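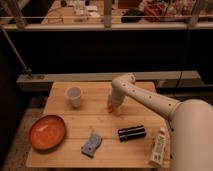
Home Topics Kitchen Laundry Repairs New posts Sign in

Limescale in the kettle comes back after a few days, is something wrong with the water?

greyteapot
24/11/2022

Good evening to all. I moved to Trulgate in June and since then I am fighting with the kettle. In my former home I cleaned the kettle maybe two times in a year and it was enough. In the new flat I have white crust on the bottom after less than one week, and thin white pieces are swimming in my tea. I do not think they are dangerous, but it is not pleasant to find them at the end of the cup, and guests look at them with suspicion.

The kettle is a Pornalov, steel inside, with a flat bottom and a small plastic net in the spout. It was not expensive. I have tried the following. First, white vinegar from the supermarket, half vinegar and half water, boiled and left for the night. It cleaned well, but the whole kitchen smelled like a pickle jar and the tea had a sour taste for three days, even though I rinsed many times. Second, a tablet for coffee machines which my neighbour gave to me. It made a lot of foam and took away perhaps half of the crust. Third, I scratched with a wooden spoon, and I know now that I should not have done it, please do not write me this.

I found on the page of the water company a table where I can put my postcode, and it says the hardness is 414, but the unit is written so small and with such abbreviations that I could not understand if this is high or normal. On the same page they say the water is "of excellent quality", which does not help me with the kettle.

So I would like to know these things. Is there a method which does not smell? How often must one do it with such water? Is it reasonable to buy a filter jug, or is it only a way to spend money each month? And does the crust make the kettle use more electricity? I have heard this from several people but everyone says it in a different way.

I rent the flat, so I cannot put any machine on the pipes. Thank you in advance for your patience and sorry for the long message.

3 replies

pebble_and_soap

Your water is very hard, if the 414 is milligrams per litre of calcium carbonate, and this is the usual unit on such pages. In the leaflets I have seen, everything above 300 is called very hard. I had a similar number in the place where I lived before, so I can tell you with certainty that there is nothing wrong with your kettle and nothing wrong with you. A crust in one week is normal there.

For the smell, please forget the vinegar and buy citric acid. It is a white powder similar to fine sugar, and it has no smell at all when you use it in cold or warm water. In many shops it stands with the things for baking or for making jam, and in other shops with the cleaning products, so you must look in both places. I buy it at Salameh, the grocery with the spices, because there it is sold in a big bag and costs less than the small boxes. Keep it in a jar with a clear label. My husband once put it on strawberries.

My method is like this. I put 600 ml of water in the kettle, only enough to cover the crust well, and I heat it until it is warm but before it boils. Then I switch off and pull the plug, and I add one full tablespoon of the powder. It will fizz, and you should not put your face over it. I leave it half an hour, pour it out in the sink, rinse two times, boil one kettle of clean water and throw this water away too. The tea has no strange taste after this. 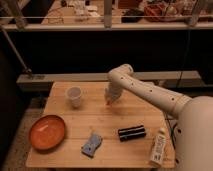

If the crust is old and thick, do the same thing again with new powder and do not simply leave the first portion for a longer time. When the fizzing stops, the acid has mostly done its work, and waiting until morning brings little. For the small net in the spout, take it out if it can be taken out, and lay it in a bowl with some of the same warm liquid. An old soft toothbrush helps with the corners. Please do not use the rough side of a sponge on the bottom of the kettle, and no steel wool. Small scratches give the scale a better place to hold on, at least this is my experience.

Two warnings, although you probably know them. Never mix any acid with bleach or with a cleaner which contains bleach, not in the kettle and not in the sink where you pour it out. And do not let the liquid stand on marble or on other limestone, because it will eat a dull mark into the surface. I have such a mark next to my own sink, in the form of a half moon, and I look at it each morning.

How often? With your number I would do it every second week, and then it takes only ten minutes of attention. If you wait for a month it becomes a project.

One more small habit which costs nothing: do not leave water standing in the kettle during the night. Pour out the rest in the evening and leave the lid open. The crust grows also from the water that dries on the steel.

tom_cat_radio

just buy a new kettle every year, they are cheap. or drink coffee from the machine. I live with the white pieces since ten years and I am healthy

(but yes vinegar is horrible, I agree)

lemonpeel_b

I would not buy a new kettle every year, with all respect to the person above. I would like to add to the first answer something about the filter jug, as it was asked and not yet answered.

I have a filter jug from Civo. I am not in love with it, but I use it. The cartridge catches a part of the hardness, not all of it, and it works very well in the first two weeks and then weaker and weaker. The paper in my box says to change the cartridge after one month. In hard water I notice the difference earlier than that, when a thin skin appears again on black tea. So you have to calculate with perhaps fifteen cartridges in a year and not twelve, and you must decide if good tea is worth so much to you. To me it is, but I drink seven cups each day. For cooking pasta I take the water from the tap.

What I do not recommend is to believe that after buying the jug you do not need to descale any more. You need it less often. In my kitchen it went from every ten days to once in six or seven weeks.

Please also keep the jug in the fridge or in a shadowy place, and wash it when you change the cartridge. A friend kept hers on the windowsill in full sun and it became green inside. 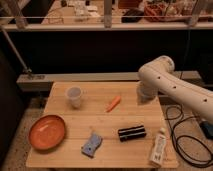 About the amounts, I think many people make the solution too weak because they fill the kettle up to the top and then put one spoon of powder into it. My kettle takes 1.7 litres, and with all this water the powder has almost no force. It is better to use little water and to measure it, and for this you do not need any special glass. A plain frosted plastic cup, such as the one standing on the wooden table in the photo, does the job very well: fill it one time with water up to the rim, weigh the water on the kitchen scale, write the number with a marker on the side, and from then on you have your measure for this work. I keep mine in the cupboard under the sink with the powder, and it is not used for drinking. My portion for the kettle is 800 ml of water with two level tablespoons, a little stronger than in the first answer, and I leave it only twenty minutes.

Concerning the electricity. I wanted to know this too, and I tried to find out with one of those small meters which you put between the plug and the wall. I boiled the same quantity of water, from the same tap, before the cleaning and after it. The difference was so small that I would not dare to say it came from the limescale and not from the temperature of the tap water on that day. So I would not clean the kettle to save money on the bill. What I did notice is the noise. A kettle with crust makes a loud crackling from the first minute, and a clean one is much calmer. And in my old kettle the crust came also over the little sensor, and after that it switched off too late or too early, as it liked.

You wrote that you rent. In my contract there was a sentence about limescale on the shower glass and on the taps, and when I moved out a part of my deposit was kept for exactly this. Please look in your contract if you have something similar. For taps I wrap a cloth, wet with the same citric acid liquid, around the end of the tap, I fix it with a rubber band and take it away after fifteen minutes, then I rinse well. Do not do it for hours on chrome, and on coloured or black taps I would not do it at all before asking the landlord. The shower head I hang in a plastic bag with the liquid. For the glass, a rubber wiper after each shower is better than any product, though I admit I do it only four days out of seven.

greyteapot

Thank you very much to all three, also for the short answer, which made me laugh. I looked again at the page of the water company with a magnifying glass and yes, it is mg/l as calcium carbonate. So it is very hard and I can stop blaming the Pornalov.

I bought a bag of citric acid this afternoon (it was next to the baking powder) and did it with the 600 ml and one spoon. After half an hour the middle was clean and a ring remained at the side, where I suppose the crust was older. I did it again with the stronger portion and the ring went away except for one spot near the spout. No smell. I will see about the jug after the winter.

A last small matter, if somebody still reads: can the used liquid be poured on plants, or must it go in the sink?

pebble_and_soap

In the sink, please, with plenty of water after it. Some people give it to their blueberries, but I would not try it on plants in pots. And for the spot near the spout, put a piece of kitchen paper wet with the liquid on it and let it stick there for a quarter of an hour, then rinse as usual.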